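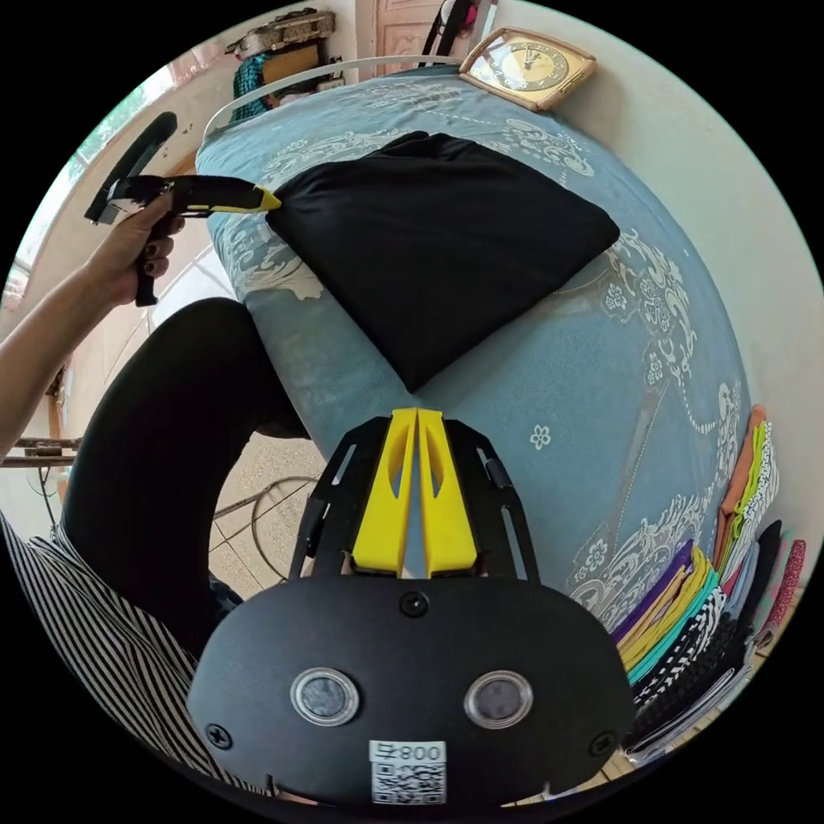
Trurell releases Likance 4, and folding is finally in it

Privham, April. We've been itching to tell people about this one! Likance 4, the new version of our planning software for two-handed robot work, is out today, and for the first time it handles cloth.

If you've used Likance before, you'll know it was happiest with boxes, trays and other things that keep their shape. Fabric was our weak spot (our support inbox can confirm). So we rebuilt the planner around demonstrations: a person folds clothes on a bed with a pair of hand-held grippers, and our tool Imai turns the recordings into paths that both arms can follow without bumping into each other.

We trained this release on 1476 folds across 122 pieces of clothing and household fabric. Dark cloth got extra attention, as the edges and corners are so hard for the perception side to pick out, and I'm really pleased with how that's come along.

Also new: a timeline view for trimming recordings, quicker replanning when a corner slips, and 8 ready-made folding routines you can edit yourself.

Likance 4 is a free update for current licence holders. New users can ask for a trial through the Trurell website, or come and see us at our Privham office.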